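I've had the Akisstead desk from Dondura since July, and people keep asking me about it (okay, two people, but they asked more than once), so I'm finally writing it up.

Quick background. I work from the spare room, and my old desk was a hand-me-down from my brother with a pale top that showed every coffee ring. I wanted something black, something big enough to spread papers out on, and above all something with power up top so I could stop crawling around on the floor with a phone charger in my teeth. The Pernberg was the other one on my list. It's a nice desk! But it has its outlets on a little bar that clamps underneath, and I know myself, I would never reach under there.

**Putting it together**

Not bad at all. It took me most of an evening, with one break for noodles and one break to take the left leg off again and put it on the right way around. The bolts come in labeled bags, 16 in the main one, and I had 3 left over at the end, which the booklet says are spares. I'm choosing to believe the booklet. The top is heavy, so get a second person for the flip. My neighbor helped, and then stayed to tell me I should have bought the wider one.

**The top**

I love the finish. It's matte with a bit of a grain to it, more charcoal than shiny piano black, and my forearms don't stick to it in warm weather the way they did on the old one. You do get a soft sheen where the light comes across it, but nothing that bounces into my eyes during calls.

Now the bad news, and if you've ever owned a black car you already know what I'm going to say. Dust! Every crumb, every bit of lint, every tiny fleck of who knows what shows up like a star at night. I wipe it down in the morning and by lunch there's a speck or two again. A dry microfiber cloth works best for me. I tried a spray cleaner once and got streaks that took three more passes to get rid of, so now the spray stays in the kitchen.

**The socket box**

It's a raised black housing at the back edge with sloped sides, and I had it on the left because that's where my lamp goes. The housing blends right into the desktop, and then there's this bright white outlet plate on top. Would I have picked black for the plate too? Yes, one hundred percent. Dondura doesn't offer one as far as I could find. On the plus side I can hit it with a plug half asleep at 6 in the morning, so maybe the white has its uses.

I have the desk pushed up against the wall, which is plain white, so the plate at least matches something.
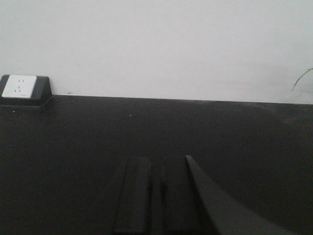 Chak-lun Poon wrote in to say that the white plate on the same desk got swapped out for a black one from Ho, and that it took longer to choose the screwdriver than to do the job. I'm tempted, though I'd want an electrician to look at it first.

I paid 50 dollars extra for the version with the socket and I'd pay it again. If you hate dusting, get a lighter top. Mine's staying, and I've ordered another pack of cloths.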